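Category: Lists > Data collection

Siwan Gape wrote:
> Are we still at 1,201 for the dish rack task, or has Penry's batch
> gone in? And do the ones where a hand comes up empty count?

Penry's batch is in, so the total is now 1,459. Mared went through it and threw out 20 for bad timestamps – those are already off that number.

Empty grippers count as long as the other hand is doing something. Please keep both wrist views.

Wrist view first, then the head view: 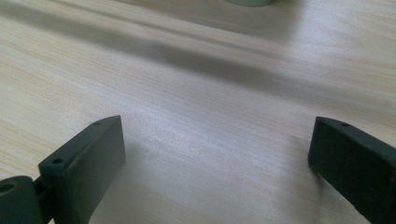
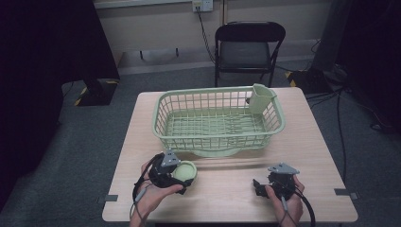 Amna wants the labels in the same format as February. I'll send the sheet once Meirion has checked it.

Rosine

We use cookies to keep you signed in to the archive. OK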